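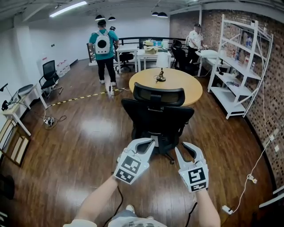
Sharing one room for work: chairs, lamp, headset storage

loftlight_60
Hi all, long-time reader and first-time asker, so bear with me! We've taken the upstairs room in Wotham as a shared workspace, and I've been given the happy job of making it feel like somewhere you'd want to spend a day. We have mesh office chairs, white desks along the railing side, and one round wood table out in the middle with a little white-shaded lamp on it. I love that table. My question is whether it should stay in the middle or get pushed over by the brick wall, where the white shelving is. My other question is about headsets, because we have a big one and it never seems to have a home.

Catríona McGrath
Welcome! Please leave the table where it is. We had one just like it at our old place on Song Street and it became the spot where everybody ended up with their coffee, even the shy ones. The chairs are what I'd move. If they all live at a desk and get rolled back at the end of the day, the middle stays clear and the table can breathe a bit. Now tell us about this headset!

loftlight_60
Oh, that's a lovely way to think of it. And yes, the headset - it's a great big dark gray thing with padding round the cup and a knob up at the bracket, and the strap goes wherever it pleases. I'd like it off the floor. 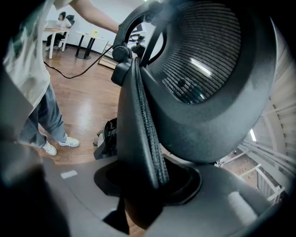 The headset, strap and all

Prerex
Handsome thing. Don't hang it by the strap, whatever anyone tells you. I did that with mine from January on and the padding ended up squashed on one side. A shelf is better, cup facing up, with the cable laid in a loose loop next to it.

Yufang Hao
I'm going to disagree with Prerex, very gently. A shelf is where ours gathered dust and other people's mugs. A wide, rounded hook that takes the weight at the top has been fine for us for years. I do agree about the cable, though. Wind it tight and you'll be sorry.

Prerex
Fair enough, if the hook is wide. Mine was a nail!

Catríona McGrath
A nail! Oh dear.
Back to the lamp for a second. Where does it plug in? A table in the middle of a room always means a cord going somewhere.

loftlight_60
It goes off to the left, and that's the bit I keep fretting over. We do have one of those yellow and black striped covers on the floor, and it does its job, but it isn't the prettiest thing against a dark wood floor. I had a quote for a floor outlet from a local outfit, Sustport, and it came to 2,251 with the patching, when I'd set aside up to 2,000 for the entire room. So the outlet will have to wait, and I've been trying the chairs in different places to see what leaves the best path to the table. 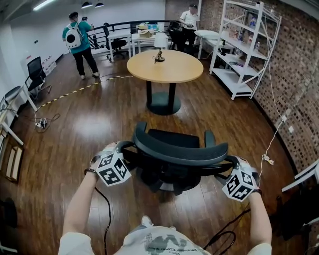 So far I like having one chair pulled up near the round table and the others kept back by the desks, but then the one chair looks a bit lonely, and two starts to feel like a waiting room. I go back and forth on it every time I come up the stairs.

Yufang Hao
One chair is plenty. People will roll theirs over when they want company. I'd sooner see the table against the brick, to be truthful, because then the cord has hardly any floor to cross and that wall would look so pretty with the lamp on.

Catríona McGrath
Yufang, you'd put everything against a wall if we let you! But I'll admit the lamp on the brick would be nice. Could you try it for a week, loftlight?

loftlight_60
I can, and I will. I'll ask the others first, as two of them are very attached to the middle. Wide hook ordered as well, 113 mm across, so we'll see who was right about that.

Prerex
Check the screws can take the weight before you trust it.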